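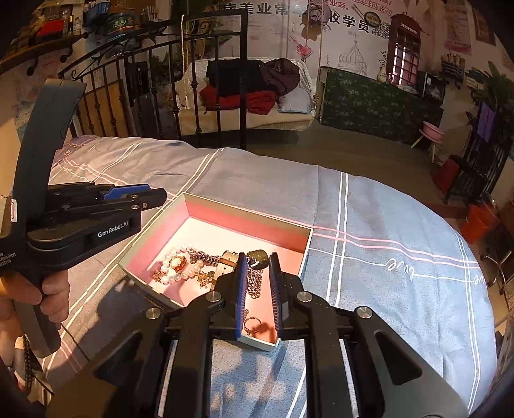 Pearl bracelet in a shallow open box with pink inner walls

Section 3: Cleaning and putting away pearls and beaded pieces

Before you begin, do make yourself comfortable. This part of the guide covers the gentle side of looking after your jewellery, and it goes much better with a cup of tea nearby (though not so near that you might knock it over) and a good half hour to spare. If you have come straight here from the section on silver, please put the polishing cloth away first, as the polish left in it is far too harsh for pearls.

You will need two soft cotton cloths, a small bowl of lukewarm water, a drop of mild soap and a clean towel to work on.

1. Lay the towel flat and put the bracelet or necklace down on it. Open the clasp and check that it still closes firmly.

2. Look along the string between the beads. If you can see fraying, or the beads slide about more than they used to, stop there and turn to Restringing in Section 5.

3. Stir the soap into the water, dip one cloth in and wring it out very well. It should feel damp in your hand and leave no drips on the towel.

4. Wipe the beads a few at a time, turning each one gently as you go. Take your time over the ones nearest the clasp, where perfume and hand cream like to gather.

5. Rinse the cloth in plain water, wring it out again and go over the whole piece once more.

6. Pat everything with the dry cloth and leave the piece lying flat on the towel overnight. Please don't hang it up, however tempting the hook on the back of the door may be — damp silk stretches, and it won't go back.

7. The next day, lay the piece loosely in its box. Pearls are happiest with a little room to themselves, so keep rings and anything with a sharp setting in another compartment.

Caution: Never soak a strung piece, and never put pearls in the Kunora cleaning bath, even on its lowest setting. The bath is meant for plain metal only.

Caution: Keep small beads and loose clasps well away from young children and pets.

Note: If you use the Benex lining sheets, cut them a touch smaller than the base of the box so that the corners don't curl. Replacement sheets can be ordered as part number 645.

Note: Pearls don't care for very dry air. A box kept above a radiator or in a sunny window will be hard on them, and a drawer in the bedroom does very nicely.

Matúš Mikuš in our workshop suggests wearing pearls often and putting them on last, after scent and hairspray, and we have passed his advice on to a great many customers over the years. A quick wipe with a dry cloth at bedtime will see you through between proper cleans.

For storing longer necklaces, see page 86.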